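How a Batting Average Works

A batting average tells how often a baseball player gets a hit. It is one of the oldest numbers in the sport, and you can work it out with one division problem.

Start with two counts. The first is hits. A hit is scored when the batter puts the ball in play and reaches base safely without help from a fielding mistake. The second is at-bats. An at-bat is a turn at the plate that ends in a hit, an out, or a fielding error.

Some turns are left out. A walk is not an at-bat. Neither is being hit by a pitch, and neither is a sacrifice bunt. In those cases the batter did not get a fair chance at a hit, or gave it up on purpose to move a teammate along.

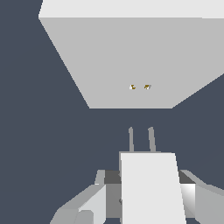 Divide the hits by the at-bats and round to three decimal places. Suppose Kobina Nartey has 11 at-bats and 3 hits. Three divided by 11 is 0.2727 and so on, which rounds to 0.273. Baseball people drop the zero in front and write .273. They say it "two seventy-three," as if it were a whole number.

A batter with a hit in every at-bat has an average of 1.000, said "a thousand." A batter with no hits has .000.

Small numbers jump

Early in the season, averages move a lot. Selorm Amegashie has 9 at-bats and 3 hits, so her average is .333. If she gets a hit next time, she has 4 hits in 10 at-bats and her average is .400. If she makes an out, she has 3 in 10 and drops to .300. One swing made a difference of 100 points. (A "point" is one thousandth, or .001.) 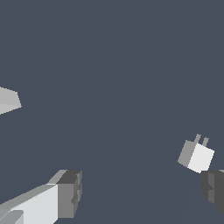
Gray shapes on a dark blue-gray background.

Now take a player with 4,000 at-bats and 1,035 hits. The average is .25875, which rounds to .259. One more hit makes it 1,036 in 4,001, or .25894. That still rounds to .259. When the count of at-bats is large, one turn hardly changes the result.

For this reason, leagues usually set a minimum number of turns at the plate before a player can win a batting title. Without that rule, someone who batted once and got a hit would finish first.

What the number leaves out
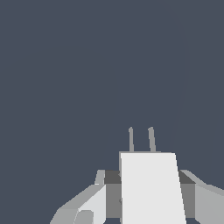

Batting average treats every hit the same. A single counts as one hit, and so does a home run. To see the difference you need another number, called slugging percentage, which counts the bases: one for a single, two for a double, three for a triple, and four for a home run. Picture each player's total as a block, like the tall white one here with its flat top. Two players can have equal blocks for hits and very different blocks for bases.

Walks are missing too. On-base percentage puts them back in, along with times hit by a pitch.

Try it

Find the box score of any game. Look for the columns marked AB (at-bats) and H (hits). Choose one player, divide H by AB, and round to three places. Check that AB is not zero first. You cannot divide by zero, so a player with no at-bats has no average yet.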